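Filed under: Eating Well | Community Kitchen News

Soup season starts with the stockpot (and a bit of planning)

We had such a good turnout for the batch cooking morning at Evarmont Hall that I've been itching to write it up. Hermenegildo Meléndez ran the whole thing with two burners and a borrowed stockpot, and by lunch everyone was talking about salt.

Salt was his big theme. Most of us cooking for one or two people lean on packet soup because it's quick, and fair enough, but plenty of those packets carry more sodium than you'd guess from the front. Hermenegildo had us taste his lentil soup before any salt went in at all, then again after a squeeze of lemon and a spoonful of toasted cumin. The lemon did most of the work! I've been putting it in everything at home ever since, including a pumpkin soup that probably didn't need it.

If you've been told by your doctor to watch your sodium or potassium, do check with them or a dietitian before you swap to a salt substitute. A few people asked about those and they don't suit everyone, especially if you have kidney trouble or take certain blood pressure tablets.

What to cook first

Start with one pot of something you already like. Yesenia Bautista makes barley and vegetable on the first of the month and puts half away in single serves, so there's always a decent dinner for the evenings when she can't face chopping an onion. She uses the tired carrots and the outside celery sticks, and a tin of no-added-salt tomatoes. Rinse tinned beans or lentils well under the tap too — it takes off a fair bit of the salt.

Protein came up a lot. Appetite can drop as we get older and a thin vegetable soup on its own won't carry you far, so stir in an egg, some shredded chicken, a handful of red lentils or a big dollop of plain yogurt at the table.
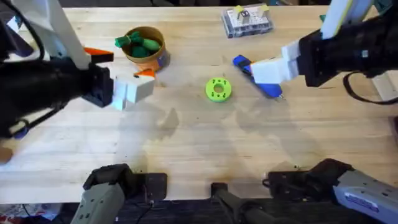 Labels, and reading them without your good glasses

Go straight to the column for 100 grams, which lets you compare two brands fairly even when the serving sizes are all over the place. Ximena Arellano brought two tomato soups from her own pantry and the one with the leafy green label had 337 milligrams of sodium, well above the plain one beside it. She was quite cross about it, having bought it for years.

Our next morning is all about breakfasts, with porridge, baked eggs and a fruit compote with hardly any sugar. We'll go for 90 minutes. Bring an apron and your favourite wooden spoon if you're fussy about spoons (I am).

Comments

Faustino Z.: Tried the lemon trick in minestrone and my wife went back for seconds. Is the cumin whole or ground?

Yesenia B.: Whole, Faustino, toasted in a dry pan and then crushed. Watch it, mine burnt the first time.

Crisóforo Orozco: Could we have a session on fish? I never know what to do with it besides frying.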